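Second-hand phone intake checklist, with comments
Kiltthorpe Repair Counter, October revision

This replaces the sheet taped inside the cupboard door, which had grown three contradictory versions of item 4 and a coffee ring over item 9. Work from top to bottom. Initial each line. A tick made from across the room does not count, and you know who you are.

1. IMEI on screen matches IMEI on SIM tray or back
OK / Not OK
Comment (Eimear Quinlan): Check the blocked list while the seller is still at the counter. Ringing them afterwards has yet to produce a refund, though we have met some interesting voicemail greetings.

2. Account lock removed
OK / Not OK
Comment: "I'll do it when I get home" is a Not OK. So is "my ex knows the password."

3. Battery: swelling, screen lift, rocking on a flat surface
OK / Not OK
Comment (Halvard Åberg): If the phone rocks on the glass plate, stop there. Don't press the screen back down to see whether it stays. Power it off, put it in the sand bin by the back door and tell whoever is on shift. The sand bin is for batteries. I have removed two teabags from it and would like the count to stay at two.

4. Battery health reading
80 per cent or better / Below
Comment: Plemenex handsets report 100 per cent until roughly the day they die. For these, run the discharge test and write down the real figure. The software's optimism is its own business.

5. Charging port: lint, corrosion, bent pins
OK / Not OK
Comment (Yến Thân): Wooden pick, phone off. Metal tweezers in a live port is how we came to own the Ljungberg tablet that only charges upside down.

6. Temperature after 14 minutes on charge
Reading: ____ °C
Comment: Use the probe. The back of your hand is not a calibrated instrument, whatever your mother told you. Anything over 45 goes to Halvard.

7. Liquid indicator
White / Pink / Can't see it
Comment: Pink means water, and so does "it was only a bit humid in the cottage." Can't see it means open the tray and look again with the headlamp.

8. Cameras, front and back
OK / Not OK
Comment: Take a picture of the colour chart with each lens, wide one included. The wide one gets skipped because it takes an extra tap. Delete the pictures afterwards. Thursday's batch went out with 31 portraits of our colour chart, and one of Helge eating a sandwich.

9. Speakers and microphones
OK / Not OK
Comment (Helge Lindholm): Record ten seconds, play it back. You don't need to say anything clever. "Test" is fine. I was on my break.

10. Screen: dead pixels, burn-in, touch response
OK / Not OK
Comment: Full white, full grey, full black, then drag an icon over every part of the glass. Kasum screens go deaf in a strip along the left side, just where the back gesture lives. Two customers thought they had lost their minds.

11. Brightness
OK / Not OK
Comment (Embla Nygård): The seller's ad says 2000 nits. Ours is a meter, theirs is an adjective. Write what the meter says, with auto-brightness off, and don't argue about it at the counter.

12. Data wipe
Done / Not done
Comment: Factory reset, then start it up and confirm you reach the welcome page. Nobody's holiday photos leave this building by accident.

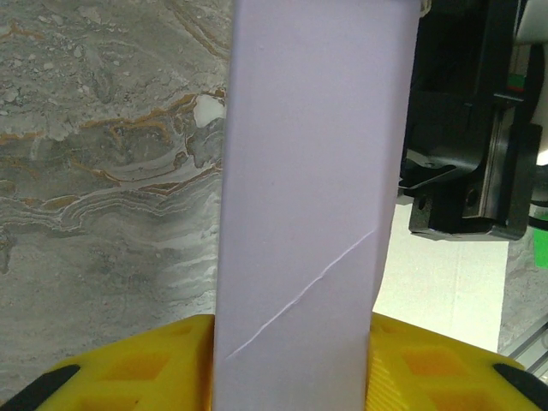

13. Loose-cell storage
OK / Not OK
Comment (Halvard Åberg): Terminals taped, one cell to a bag, bags in the metal cabinet and the cabinet shut. Shut means the latch has clicked. Charge level stays under 60 per cent for anything sitting longer than a week, and the drawer under the till is not storage, however handy it is.

14. Bench left safe
OK / Not OK
Comment: Heat mat off, iron in its stand, isopropyl lid on. The lid was off on four of the last five checks. It evaporates, we pay for it, and the whole back room smells like a clinic.

Open items from last inspection
- Extinguisher by the heat mat is still behind the postage scale. Move the scale. (Embla)
- Second temperature probe ordered. First one reads three degrees high, so subtract until it arrives. (Yến)
- Label on the sand bin to be made larger. (Halvard, with feeling)

Completed sheets go in the green binder. If the binder is full, start another and tell Eimear, who keeps the key to the stationery cupboard and would prefer to be asked before noon.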